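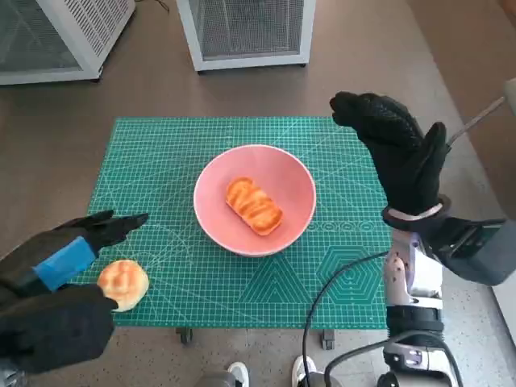

The Bread Bowl and the Green Mat

At the Besis community workshop, the smallest objects in the collection receive the most handling. They are rolls, buns, bowls and cups, and they belong to the play food library, which lends household objects for pretend cooking to preschools, family centers and hospital playrooms. The library holds 600 pieces. Those from the bakery shelves go out more often than any others, and they come back in need of sorting, checking and packing.

The sorting is done on a green self-healing cutting mat printed with a fine white grid. The mat came to the library from the Besis craft room and was kept when the craft room moved upstairs. Its diagonal lines, protractor arcs and nested hexagons were intended for people trimming paper and fabric. They have little to do with bread. The mat lies flat, it wipes clean, and a golden roll or a pink bowl shows up well against the green. Staff who were given plain white trays in January had returned to the mat within the month.

Chepkoech Biwott has managed the collection since it opened. Her background is in early childhood education, and she regards the bakery set as the foundation of the library.

"A child who has never been in a professional kitchen has still seen bread put into a bowl and carried to a table," she said. "The set asks for very little introduction. We put it out and the children begin."

What goes into a bakery set

The standard set, listed in the catalog under the name Drodamero, is built on a contrast of shapes. There is a long roll, oval, with a glossy golden-orange top and darker streaks running across it. There is a round bun with a paler crust and a faint orange swirl on its dome. The two are kept together in every loan. Children who are learning to sort will often separate long from round before they attend to color, and the pair gives them a clear start.

The bowl is chosen with equal care. The library has settled on a round pink one, wide and shallow-sided, with a matte inside surface. Deep bowls were tried in the early years and withdrawn. A roll dropped into a deep bowl disappears from the view of a seated child, and in group play the child across the table loses interest. In the shallow bowl the roll rests on the base and remains in sight of everyone.

There has been some discussion of color. An earlier list specified white bowls, on the grounds that they resembled real tableware. Preschools reported that the white bowls were borrowed by adults and used for paper clips. The pink bowls have stayed with their sets.

Each set also includes a cloth, a small board and a printed card with suggestions for play. The card was rewritten last year and is now considerably shorter. Its first suggestion is simply to serve someone.

The work of the table

Objects returned to Besis pass over the mat in a fixed order. Rolls and buns are taken out first and looked over for splits, flaking color and tooth marks. Bowls are checked along the rim. Anything doubtful is set aside for Dušan Stojanovska, who is responsible for repairs and who also decides when a piece has reached the end of its service.

Mr. Stojanovska trained as a confectioner and worked for a number of years in a bakery before joining the workshop. He takes a strict view of surface detail. A roll that has lost its darker streaks, in his judgment, no longer reads as baked, and he will repaint it or retire it. He is more forgiving of dents.

"Real bread is uneven," he said. "A perfect oval looks like soap. I would leave a ridge in before I would sand it out."

The printed grid has proved useful to him in one respect. Replacement rolls arrive from different makers, and sizes vary from one delivery to the next. Laid along the ruler markings at the edge of the mat, a new roll can be compared quickly with the figure in the catalog. A roll that is too long for the bowl is reassigned to the Were set, a picnic collection that uses a basket and has room for it.

Pieces that pass inspection are placed in the bowl in which they will travel, one roll to a bowl. The bun goes in separately, wrapped in the cloth. This arrangement was adopted after some experiment. Round pieces packed loose with long ones tended to roll to the bottom of the carton, and recipients opening it in a hurry sometimes reported them missing.

Lending and returning

Loans run for five weeks. Two sets may be held at one time by a single borrower, and larger centers may apply for an extension. Cartons are labeled on the short side so that they can be read on a shelf. The library asks that bowls be washed by hand in warm soapy water and dried before packing - a request printed on the lid, on the card and on the return slip, and still overlooked from time to time.

Demand is heaviest in the fall, when preschools set up their play corners. The library has responded by keeping a reserve of bakery sets that is not listed in the catalog until the first returns have come in. Ms. Biwott describes the reserve as modest. She would like it to be larger, and a proposal to that effect has been put forward for the coming budget.

Also under consideration is a new set, Flillar, which would extend the bakery collection to flatbreads and filled pastries. Several preschools have asked for breads that the children know from home. Families have been invited to bring in descriptions, drawings and, on two mornings, the breads themselves. Mr. Stojanovska has begun a series of trial pieces. The flatbreads present a difficulty, as a thin piece that bends like bread is easily torn, and one that resists tearing does not bend. He expects to continue with fabric for the present.

The bakery set itself will not change. The roll, the bun and the pink bowl will remain as listed, and replacement bowls have been ordered in the same color. Centers wishing to borrow for the fall should submit their requests to the Besis front desk by the end of August. Cartons may be collected from the side entrance after 2 p.m.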